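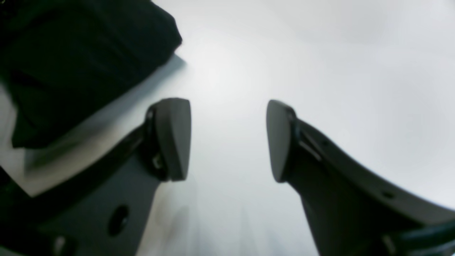

Fig. 1. Black fabric against a white surface.

Section 3: Dark loads and the "Colour Guard" programme

This section covers the Bindberg washer in the shared laundry room. It replaces the leaflet that came with the machine, which spends four pages on the app and one paragraph on washing clothes. Where the leaflet and this guide disagree, try it both ways and trust your own shirts.

What the programme is supposed to do

Colour Guard is the setting with the half-moon on the dial. According to the leaflet it "locks in" dark dyes. I can't find anything in the cycle that would lock in a dye. It runs cool, fills a bit higher and turns the drum more gently, and all of that is sensible for dark things. You can get much the same result by picking Mixed, pressing the temperature button until it shows 30 and lowering the spin.

Use Colour Guard if you like having one button to press. Don't expect it to bring back black that has already gone grey.

Before the first dark load

1. Check that the cold tap behind the machine is fully open.
2. Pull out the detergent drawer and rinse it under the sink. Old powder leaves pale marks on dark fabric.
3. Run the empty drum on Drum Clean once. The leaflet says to do this after every ten washes with a Lu cleaning tablet. Once a month has been plenty for us, and a tablet from the supermarket did as good a job as far as I could tell.
4. Wipe the door seal, including the fold at the bottom.

Sorting

5. Put black, navy and dark brown together. Wash new dark jeans alone the first time, whatever the label promises.
6. Empty every pocket. Tissues are the usual culprit.
7. Take out belts, badges and anything clipped on. Leather doesn't belong in the drum on any programme, and a buckle will mark it.
8. Turn knitwear and printed T-shirts inside out.
9. Close zips. Leave shirt buttons undone.

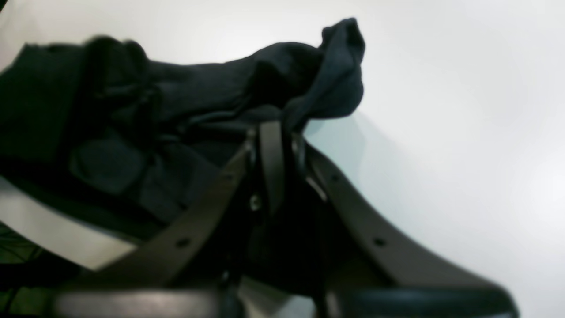 Fig. 2. Dark fabric with a brown leather belt across it.

CAUTION: The machine has no way of knowing that a belt has gone in. The "foreign object detection" on the box is an unbalanced-load sensor. It will stop the spin if the drum wobbles and it will not save your belt.

Setting the programme

10. Load the drum loosely. You should be able to get your hand in flat on top of the clothes.
11. Pour liquid detergent into the middle compartment. Half the amount printed on the Grolel bottle is enough for ordinary wear. The people who sell detergent also print the lines on the cap.
12. Leave the softener compartment empty for sportswear and towels.
13. Turn the dial to the half-moon. The display should show 45 minutes.
14. Press Spin until it reads 800. The machine starts at a higher figure each time and does not remember your choice, despite a button called Memory.
15. Press Start and wait for the click from the door.

Note: The 45 minutes is a hopeful number. It leaves out the time taken to fill, and it can jump back up when the machine adds a rinse. Hongmei Zhong kept a tally on the laundry room door through February and only one of her loads finished when the display said it would. Don't plan a bus around it.

Note: There is also an Eco version of Colour Guard. It takes far longer. The leaflet says it uses less electricity and gives no figures, so I have no opinion on whether it's worth the wait.

After the wash

16. Wait for the door to unlock by itself. Pulling the handle early only makes it beep.
17. Shake each item out and dry it away from direct sun, which fades dark cloth.
18. Leave the door and drawer ajar.

CAUTION: Don't move dark loads straight to the Trorex dryer on High. The dryer is rated at 2000 watts and trips the socket if the washer is heating at the same time. Use Low, or the airer.

If something goes wrong

Pale streaks on dark clothes: nearly always detergent. Rinse again with nothing in the drawer and use less next time.

Dye on a lighter item: wash it again straight away and keep it out of the dryer. Colour-catching sheets may help. I've had them come out grey and the socks come out grey as well.

Error E3: the machine can't drain. Switch off at the wall, put a shallow tray under the flap at the front and open the filter slowly. The leaflet suggests contacting support through the app first. You'll be asked to switch it off and on.

Display blank, water still in the drum: leave it alone and ring Skye Lindsay, whose number is on the fuse box.

Stiffer problems than these are in Section 5, along with the warranty, which excludes most of them.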